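The Green Bottle

Thu 4 November. Kathleen wrote that on the back of her hand because she kept losing it. The date, not the hand.

Four hours till the keys went back. Bruveo had rented the room since June and now Bruveo was done with it, or done with her, depends who you asked. Debashish said leave everything. Cathal said leave nothing. Both of them her boss, on paper.

So. Table stays? Chairs go? No list anywhere. She had looked.

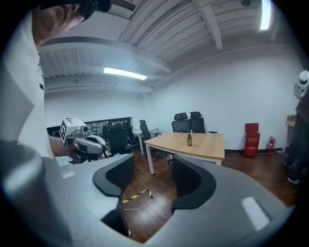
Kathleen wanted the bottle. Stupid. Hand oil or soap or whatever it was, Aoife had brought it in the first week and it smelled of oranges, and then Aoife left and it stayed. Every morning, one look at it. Now it was just standing there on the oak-colored top with the two black chairs behind, tall ones, side by side like parents at a school play. She could put it in her coat. Who would know. Striped tape all over the floorboards and she stepped across it, forgot why she'd come over, went back for the coat.

Phone. Berkay, downstairs with the van.

"How much more?"

"Don't know."

"Kathleen. How much."

"I said I dont know. Start the engine."

"It's a double yellow, I've had the engine on since lunch."

She hung up. He'd called the van Flamik, after a dog. You could not argue with a man like that.

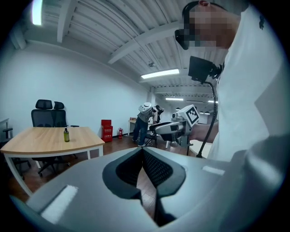
The far end of the room, somebody bent forward.

The bill was 1476 and she had it folded in her pocket, last one, unpaid. Debashish thought Cathal had it. Cathal thought it was Debashish's. She could say something. She could also go home, take her shoes off, eat toast.

Somebody called her name from over by the window and she said yes without turning around. Yes to what? Didn't matter. Yes, in a minute, yes.

Then she thought about Aoife in the doorway that last day, bag on one shoulder. Keep it, she'd said. Keep what? Kathleen had thought she meant the desk. Or teh job. She'd said thanks and gone back to typing, God, she'd gone back to typing.

Phone again. She let it ring.

Coat over her arm. Across the tape, the long way round, past all of them.

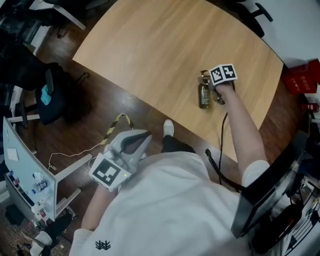
The bottle, still on the table.

"Is anybody using this?" she said.

Too loud. She was already reaching.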